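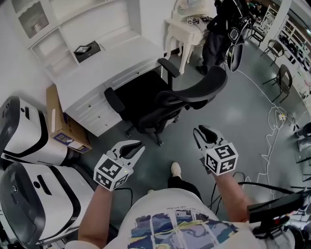
Landlord of small office keeps part of our deposit for "cleaning and wear". How should I reply?

Posted by quietledger in Renting and Leases, 15th September

Good evening to all. Please excuse my English, it is my third language, but I try to be exact.

My business partner and I rented a furnished office room in Brustell for two years. The landlord is a company with the name Jendton Rooms. When we signed, we paid a deposit of $1,511. The lease ended in the normal way, we gave our notice in writing and we returned the keys at the front desk. The lady at the desk wrote a receipt for the keys, but there was no walk through the room together with us.

Yesterday I received an email which says that they will return only $1,000. The remaining part they keep for "cleaning and wear of floor and furniture". There is no invoice and no photo. I asked by phone what exactly was dirty. The man was polite, but he told me that it is a standard amount for rooms of this size.

We did clean. We washed the floor two times, we wiped the desks and the window sill, and we took out all our trash. I admit that the floor has some marks near the door where people walk in, and the seats were used every day by us. In my understanding this is what happens to a room when someone works in it.

The lease says: "Tenant shall return the premises in good condition, reasonable wear excepted. Landlord shall provide a statement of deductions." It does not say how many days they have for this statement, and it does not say anything about a standard amount.

My questions are these. Is the word "reasonable" defined somewhere? Should I accept the smaller payment now and argue later, or does accepting it mean that I agree? And is it rude to send a formal letter after only one email? I do not want to damage the relation, because we may rent a storage room in the other building from them.

I thank you in advance for your patience.

2 answers

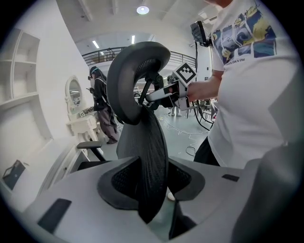

pencil_and_stamp

I am also not from here originally, and I remember how strange the word "reasonable" looked to me in my first contract. In most leases it has no definition. It means the wear that comes from ordinary use over the time you were there. Marks on a floor by the door after two years would normally be called wear. A burn, a deep scratch from moving a cabinet, or a stain that does not come out would more likely be called damage. For a furnished room it is the same with the furniture: a seat that became a little softer is wear, a broken armrest is damage.

A formal letter is not rude. Companies receive them all the time and the person who opens it will not take it personally. I would write it short and calm, like this:

"Thank you for your email. Under our lease, reasonable wear is excepted and you must provide a statement of deductions. Please send us this statement, with the invoice for cleaning and any photographs, within seven days. We do not agree with the deduction at this time."

Put the address of the room, the date when the lease ended and the amount of the deposit at the top. Attach the receipt for the keys. Send it by email and also by mail with proof of delivery, and keep a copy of everything in one folder.

About the smaller payment: be careful here. If the check or the email says "full and final settlement", or something similar, do not cash it before you ask a lawyer or a tenant advice office. In some places this can be read as your agreement. If it says nothing of this kind, you can write to them that you take it as a partial payment only.

Please note also that rules for office leases are often weaker than the rules for apartments. Many pages on the internet speak only of apartments, and they give deadlines which may not apply to you. Check your own state first. I made this mistake when we left our workshop in Brollel, and my first letter quoted a law that was only for homes. They answered me with one line.

If you have photos from the last day, look for the ones that show the floor and the window side. Even photos made for another purpose can be useful when they carry a date.

Comment from quietledger: Thank you very much, this is clear. I have photos of the floor, but only of one half of the room. I will send the letter tomorrow. There is no "final settlement" in the email, I read it again.

Comment from pencil_and_stamp: One half is better than nothing. Ask also for the inventory from the first day. If they do not have one, it is hard for them to compare.

hallway_nine

just take the money. we had the same with our old place and spent 20 emails on it. got half in the end and a headache. if you want the storage room maybe ask them to take the difference off the first rent?

Comment from quietledger: This is an interesting idea, I did not think of it. I would want it in writing before I sign for the storage room. First I will wait for their statement.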